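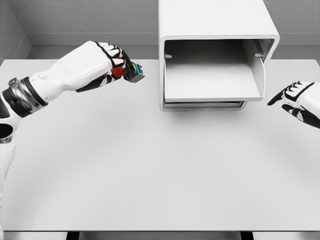
Mão robótica branca sobre tampo branco. Imagem gerada por computador.

Ata da reunião de condóminos – Empreendimento Skondero
setembro de 2020

Presidiu à mesa Muireann Keane, proprietária da moradia 19. Redigiu a ata Aoife Fitzgerald, por ter sido a última a chegar. Verificado o quórum à segunda convocatória, meia hora depois da primeira, como é tradição da casa.

1. Ata anterior

Aprovada com uma correção: onde se lia «piscina temporariamente encerrada» passa a ler-se «piscina encerrada». A proprietária da moradia 4 pediu que constasse a sua surpresa com o advérbio original. Consta.

2. Lote norte

A Huttunen, mediadora que tem o lote em carteira, enviou o texto do anúncio que pretende publicar. Foi lido em voz alta. A assembleia reconheceu a encosta e o portão, mas não a «vista desafogada sobre o mar», que em dias limpos existe a partir do telhado da moradia 11 e de mais lado nenhum. Discutiu-se se «proximidade do mar» seria admissível. São 23 minutos de carro sem trânsito, e em agosto a questão é filosófica.

Deliberado por maioria pedir à Huttunen que retire a vista e mencione a servidão de passagem, ausente do anúncio por falta de espaço. Abstenção do proprietário da moradia 11, que declarou ter interesse no telhado.

3. Alojamento de curta duração

Há sete moradias a arrendar à semana, todas geridas pela Jurnesia. Foram lidas as queixas do verão: malas de rodinhas às duas da manhã, um churrasco na zona ajardinada e um grupo que estacionou no talude, de onde saiu com a ajuda de um trator. A Jurnesia respondeu por escrito que os hóspedes recebem o regulamento à chegada. Muireann Keane observou que o regulamento tem 49 páginas e só existe em português.

Propostas em discussão:
a) Resumo de uma página, em três línguas, afixado na entrada de cada moradia arrendada. Aprovado por unanimidade.
b) Caução de 200 euros por estadia, à ordem do condomínio. Aprovada por maioria, sujeita a parecer jurídico. Os sete proprietários que arrendam votaram contra, com uma coordenação que se gostaria de ver noutros pontos.
c) Proibição total de rodinhas. Retirada pelo proponente depois de lhe perguntarem como transportava as dele.

4. Muro de suporte

A Multer apresentou orçamento para a drenagem e o reforço do muro poente. É o segundo orçamento da mesma empresa para o mesmo muro e ficou 19 por cento acima do primeiro. A explicação recebida é que o muro piorou, o que ninguém na sala pôde contestar, dado que passámos um ano a olhar para ele. Aoife Fitzgerald lembrou que duas vendas em curso dependem de uma declaração sobre o estado das partes comuns, e que os bancos dos compradores costumam ler estas declarações até ao fim.

Deliberado adjudicar a obra, com início depois de aprovada a quota extraordinária e conclusão até dezembro. A palavra «até» foi sublinhada a pedido de vários presentes.

5. Outros assuntos

O portão automático continua a abrir para quem sai e a hesitar para quem entra. Fica a Jurnesia de enviar o contacto do técnico, que diz ter enviado em março.

A moradia 8 perguntou se pode pintar a fachada de «areia». Foram apresentadas quatro amostras, todas chamadas «areia», uma delas cor-de-rosa. Pode, exceto essa.

A moradia 15 deseja saber a quem pertence a figueira. À moradia 14. Os figos caídos ficaram para a próxima reunião.

Nada mais havendo a tratar, e havendo quem ainda quisesse tratar do portão, a presidente encerrou a sessão. A presente ata será assinada por Muireann Keane e por mim logo que se encontre o livro.

Aoife Fitzgerald

Categoria: Condomínio › Atas e convocatórias
Última atualização da página: há 2 semanas
Este site utiliza cookies para melhorar a sua experiência. Ao continuar a navegar, aceita a sua utilização. Aceitar | Saber mais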